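Resources > Family Learning > Talks and Handouts > Sorting and Tidying at the Table
Print this page | E-mail this page

Sorting and Tidying at the Table
Speaker notes, Fliltiton Early Learning Network, November session
Presenter: Modupe Adeleke, Filberg Center
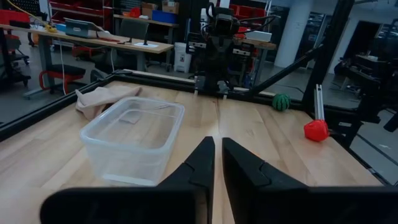
Opening (allow 9 minutes)

Good morning, and thank you to the Filberg Center for the use of the hall. The subject this morning is cleanup at the play table, and in particular the clear plastic container with no lid. Most settings already own several. My request is that they be treated as teaching materials and placed on the table at the start of an activity.

Point 1. The container

A child can see through a clear wall. Staff at Filberg replaced their painted bins with clear ones last year, and the children began to look before they reached. Leave the lids in the cupboard during the session. Lids are for storage and transport.

Please check each container before it goes out. A crumpled scrap left in the bottom will become the most interesting item on the table.

Point 2. The objects

Begin with very few. A small ball with watermelon stripes and a bright red toy fruit are sufficient for a first session. They differ in color and in the way they behave: the ball rolls, and a toy with a lumpy surface tends to stay where it is put. Allow the child to find this out without comment.

[Pause. Ask the audience which objects they would choose. Take two or three replies.]

A raised edge on the table is useful with balls. Where the table has none, a rolled towel along the far side will serve.

Point 3. The cloth

A plain beige towel belongs within reach. It can be used for wiping, for covering an object in a hiding game, or as a soft place to set things down. It does not need to be folded neatly before the activity begins. Folding is the last task of the session and should be given to a child whenever possible.

Point 4. Language

Use short, everyday phrases. "The ball goes in." "Where is the red one?" Families who attended the Dauda workshops asked for these phrases in writing, and they are printed on the back of the Lukia handout. We have 43 copies at the door. Please take one per household.

Costs

The Network has set aside $3000 for table materials this year. Requests should list containers and towels separately, as they are ordered from different suppliers.

Questions

[If asked about mouthing and choking: refer to the safety sheet, section 9. Do not give individual advice from the floor.]

[If time is short, omit Costs and go directly to questions.]

This site uses cookies to remember your preferences. By continuing to browse, you accept their use.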